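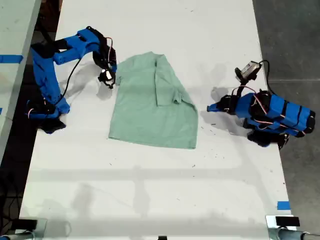
Folding talk — my notes, 20 min slot plus questions. DON'T read these out word for word

Start: who here folded laundry this week. Hands. Who liked it. Fewer hands, ok.

Me — Nisreen Zoubi, I run the sorting and folding side at Terska. Secondhand clothes, mostly tees and kids stuff. Joined in February thinking I knew how to fold a T-shirt.

1. Why the T-shirt
Everyone has them. Most of what comes through our door. Last count 1062 pieces in the intake month, 651 of those were tees. Let that sit a second.
Soft, no structure, collar does one thing and the hem does another. A dress shirt tells you where to fold. A tee doesn't tell you anything.

2. Lay it flat first
This is the step people skip. Say it twice.
Collar up top, hem toward you. Smooth from the middle out, flat of the hand, not fingertips. Fingertips make little ridges.
Plain light table if you can get one. We had a dark wood one at the old place, could not see creases on navy at all. Yulan Shi made us switch and she was right, give her credit (she's in the 3rd row, wave)

3. First fold = the sleeve side
One side in toward the middle, sleeve goes with it. Pick up at shoulder AND hem, same time. If you only lift the shoulder the bottom corner drags and bunches. Then you get the wonky hem, one side lower than the other.
Fix the hem now. Not after the second side. After the second side you're burying it
Pale colors — mint, sage, cream — show every crease on the folded flap. Good for teaching. Put the beginners on pale green, the seniors get black.

4. Second side, then up
Match the width of the first. Ours is a card cut to size, Henrique Sequeira cuts them out of old boxes, passes round the smaple here — DON'T FORGET the cards, blue tote.
Then hem up to collar in thirds. Halves if it goes on a shelf, thirds if it's going in a drawer standing up.

5. Speed
Skip if past 15 min
New person, first shift: 120 tees and a sore back. Sore back is table height, not folding. Raise the table. Elbows a bit above the top when you stand straight.
Story about Pylyp Kravets and the paint cans under the table legs. Keep it short this time

6. What we got wrong
- folding boards from Gandholm. Nice, fast, but everybody's pile came out the same size and the XXLs popped open on the shelf
- steaming everything first. Waste of a morning. Only steam what's creased across the front
- stacks too tall. Ten and they lean

Ask Giorgia Grasso to come up for the demo, she does the kids sizes in two folds. I talk, she folds. Need the table clear before we start so move the water and the laptop!!

Close: lay it flat, fix the hem early, raise your table.
Handout is by the door, the Tallitz people printed it, thank them by name if I can rember the names

Questions likely:
hoodies — hood folds down onto the back first, then same as a tee
stretchy fabric — don't pull, pat
do you fold inside out — no. Prints maybe, if they're the cracky kind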